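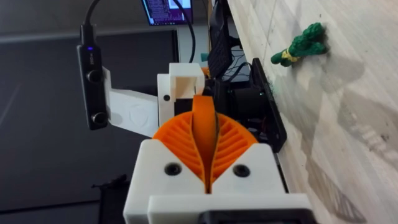 Why does the bottom drawer on the Vasseur unit stop short of closing when the other drawers shut normally?

The rear stop on the left runner has moved forward and the drawer back is meeting it early. Reset the stop, tighten both screws and check the runner height before refitting the drawer.

Search tickets
Enter ticket number or keyword
Go

Ticket 1744
Opened 21 July 2023
Site: Cledby, packing room
Item: Vasseur drawer unit, Kirkus runners
Status: Closed, parts on order

Fault as reported
Bottom drawer stays nearly 12 mm proud of the unit. Pushing harder makes it spring back. Drawer holds tape, labels and spare blades. Reported as worse when full.

Checks
Drawer emptied and tried again. Same gap, so load is not the cause, although the spring back is weaker with the drawer empty.

Drawer lifted out. Nothing fallen down behind it apart from a label backing strip, removed. Tried again, no change.

Unit checked with a level front to back and side to side. Slightly low at the front left foot. Foot wound out until level. The upper drawers run a little more freely, bottom drawer unchanged.

Bottom drawer swapped with the one above. The swapped drawer stopped at the same point in the bottom position, and the original bottom drawer closed fully one place up. Fault is therefore in the runners or the carcass – not the drawer box.

Runners inspected with a torch. Right side clean and straight. On the left side the rear stop had slid forward along its slot. One of its 2 screws was loose and the other had stripped its hole.

Fix
Stop pushed back to match the right side. Loose screw tightened. Stripped hole plugged with a glued hardwood sliver, trimmed flush, left overnight and redrilled undersize. Original screw refitted by hand. Do not use a driver on this one – the side panel is thin and the plug will pull.

Drawers returned to their original positions. Bottom drawer closes flush, empty and full.

Parts
Pundard list the replacement stop under 657, sold as a left and right pair. One pair ordered. The right stop is sound and can stay in place until the left one is changed.

Notes
The older Kirkus runners have a round hole in place of the slot and the stop cannot creep on those. Check which type is fitted before ordering, as the stops do not interchange.

If the gap returns before the parts arrive, reopen this ticket and leave the drawer out of the unit. The blades should go in the top drawer in the meantime.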